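Tract collections before 1900 – where to start?

wekus_reader
Hello all! I've been working since August on a bibliography of printed religious tracts from the old Lornau mission press, and I'm stuck on dating the undated ones. The handlist gives 137 titles and I can only match 133 on the shelf, which is driving me a little crazy (my husband has heard plenty about it, poor man).
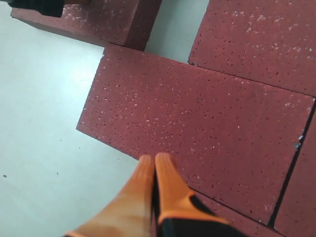

Most have no title page left, so I've been leaning on the typeface and the price on the back wrapper. Is that good enough to print?

Groltis
Welcome! I wouldn't trust prices, I'm afraid. The press kept using up old wrappers for years. Chae-won Seol's catalog has a lovely long preface on this, and she dates by the printer's address instead.

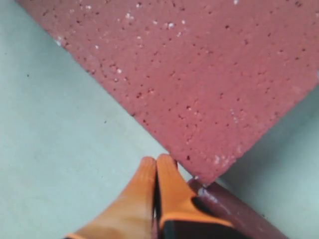
Block, close up

Wi
I have to disagree with Groltis a bit, though kindly – Seol only looked at the 200 tracts in one library, and the address stayed the same through the whole period you care about. Prices at least move!

Groltis
Fair point about the address, but they move in both directions, Wi. I've held two copies of the same sermon, same setting of type, with different prices.

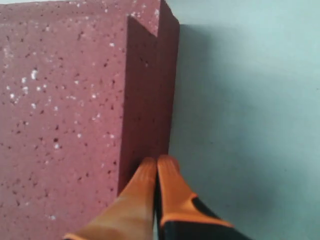
So if it were me, I'd give a range of years in brackets and say in a note how I got there. Readers forgive a wide range much sooner than a wrong year.

wekus_reader
Thank you both, brackets it is. Wi, would you mind telling me which library that was?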